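Unit 4: Queueing and Service Capacity
Handout for session 2, January 20, 2020

4.1 Scope

Session 1 covered arrival processes. These notes cover the single-server line, utilization, and the effect of adding a second server. The worked case is the lunch counter at the Sornden building. Read the notes before attempting problem set 4.

4.2 Terms

Arrival rate (lambda): the average number of customers joining the line per hour.
Service rate (mu): the average number of customers one server can finish per hour when never idle.
Utilization (rho): lambda divided by mu for one server. For c identical servers, lambda divided by c times mu.

Both rates must be in the same time unit before they are divided. This was the most common error in the October test.

4.3 The single-server line

Assume Poisson arrivals, exponential service times, one line, first come first served, and no one leaving before being served. The line settles to a steady state only if rho is less than 1. The average number of customers in the system, counting the one being served, is

L = rho / (1 - rho)

and the average time in the system is

W = 1 / (mu - lambda)

L grows slowly while rho is small and very fast as rho nears 1. At rho = 0.5, L is 1. At rho = 0.9, L is 9. A counter that looks busy but under control can therefore build a long line after a small rise in demand. 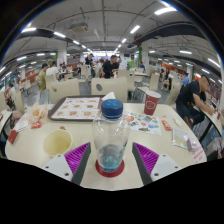

Little's law links the two results: L = lambda times W. It does not depend on the Poisson or exponential assumptions, only on the system being stable over the period measured. Use it to check your arithmetic in every problem.

4.4 Worked case: Sornden

During the lunch peak, customers arrive at 23 per hour. One cashier can serve 39 per hour.

rho = 23 / 39 = 0.59
L = 0.59 / 0.41 = 1.44 customers
W = 1 / (39 - 23) = 0.0625 hour, or 3.75 minutes

Check: 23 x 0.0625 = 1.44.

The average service time is 60 / 39 = 1.54 minutes. The average wait before service is the difference, 2.21 minutes.

Suppose arrivals rise by 8 per hour, to 31. Then W = 1 / (39 - 31) = 0.125 hour, or 7.5 minutes. The time in the system doubles for a 35 percent increase in arrivals.

4.5 Adding a server

With two cashiers and one shared line, rho at the original arrival rate falls to 0.29. The formulas in 4.3 no longer apply. Use the Erlang C table in Slanina, chapter 9. Two separate lines with no switching should be treated as two single-server systems, each with half the arrivals. The shared line gives the shorter average wait.

4.6 Reading

Slanina, chapter 9, through the end of the Erlang C section. The Truvport ferry terminal case is optional. The Stendutance data file is needed for problem 3; its times are in seconds.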